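Workshop notebook, desktop refurbishment bench
June 2022
Subject: processor exchange in the Darko desktop lot, procedure and observations

1. Purpose

The present entry records the processor work on the desktop towers received under the Darko agreement. The lot consists of 14 machines, all of the same tower type, which are to be returned to the Vitik reading room in July. Each machine is to receive the processor assigned to it in the Tolent parts list. Memory and drives stay as they are unless the later tests show a fault.

The entry replaces the loose sheets kept at the bench. Colleagues are asked to write their additions here and to discard any older copies.

2. Preparation of the bench

The tower is laid on its side on the slatted table with the open side facing up. The power cord is removed before the side panel is taken off, and the power button is held down for 13 seconds. Small screws go into the tray and are not left on the slats, where they fall through. Two were lost in this way during the first machine and were replaced from the Grasov box.

The cooler is removed in one piece. Old thermal paste is cleaned from its base with a lint-free wipe and alcohol. Paper towels were tried and left fibers, so their use has been discontinued at this bench.

3. Seating the processor

The socket is opened fully before the processor is brought near it. The metal retention piece must stand clear on its own; if it drifts back, the lever has not been released all the way. The processor is held by its edges only. Its orientation is checked against the white triangle printed on the board beside the socket, and the check is made while the part is still above the board. Any tilt is corrected at that height. Once the part is level it is lowered straight down and released, without pressing and without sliding.

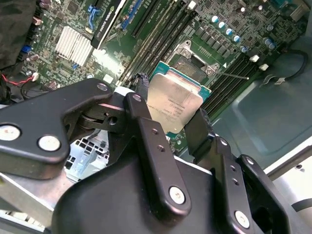

A note was added on this point by another hand: the triangle is easy to read from one side of the table and easy to miss from the other, and the writer would prefer that the notches on the processor be checked as well. The same note asks that the lever never be closed on a part that rocks when touched lightly at a corner. Both requests are accepted and now form part of the procedure.

Contacts in the socket are inspected under the lamp before each seating. Bent contacts were found in machine 3. No attempt was made to straighten them. The board was set aside, and the question of a replacement has been put to Grasov.

4. Cables and clearances

The power wires should lie to the side of the board before the cooler goes back on. In two machines a wire had been caught under the cooler by whoever last serviced them, and the insulation was marked. The wires were wrapped and moved, and the machines were flagged for a second look.

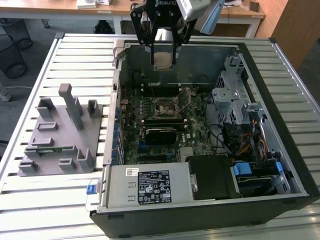 The drive cage need not be removed for processor work. It was taken out on the first machine, which added considerable time and brought no better access to the socket. The blue drive latches are stiff on several of the towers and should be left closed. The expansion card may also remain in place, provided that the cooler can be lifted without touching it.

The label on each power supply is to be read and its rating copied to the machine sheet while the case is open. Three sheets are still missing this figure.

5. Paste and closing

A single small dot of paste at the center of the lid is sufficient. The cooler screws are tightened crosswise, a few turns at a time. The first start is made with the side panel off, so that the fan can be watched.

6. Results so far

Four machines have been completed and started normally. The highest processor reading during the load test was 59 °C, on machine 2, with the panel closed. One further machine started but did not report all of its memory. The modules were reseated and the full amount was then shown. The cooler on that machine will be checked again for even pressure.

7. Open items

Replacement board for machine 3, answer from Grasov pending.
Power supply ratings for the three incomplete sheets.
Second tube of paste to be ordered; the present one is nearly empty.
The Tolent list gives the same processor serial number twice. To be clarified before machine 9 is opened.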